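4.3 Comparing two grippers in the simulated kitchen

Use this section once both arm models load without errors. The test compares the Jestau parallel gripper with the Loten gripper on the same task and with the same controller settings.

1. Open the kitchen world and select the overhead view.
2. Set the random seed to 1703 for every run.
3. Load the first gripper on both arms.
4. Open the wrist view in a second window.

Note: shadows are on by default. Leave them on for all runs.
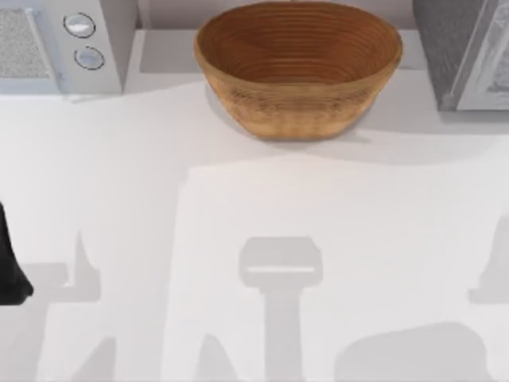
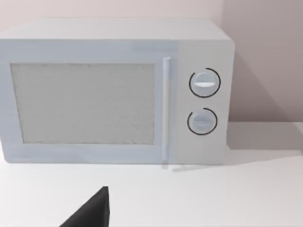
Gripper choice affects how much of the work area each camera can see, so check the views before you start a run. Move the arms to the start pose and look at each window in turn. A finger may show at the edge of the image, as the dark one does at the bottom of the microwave view. This is acceptable as long as both control knobs stay clear of it. If a finger covers either knob, raise the wrist by 2 cm and check again.

5. Run the task 20 times and save the log.
6. Load the second gripper and repeat steps 4 and 5.
7. Open both logs in the Mendonça viewer and compare grip force and finger position.

Caution: do not change the finger friction between runs. The two logs cannot be compared if you do.

Note: if the viewer stops with error 184, the logs were saved at different time steps. Set the same time step for both grippers and run the task again.

For settings on the real arms, see section 4.4.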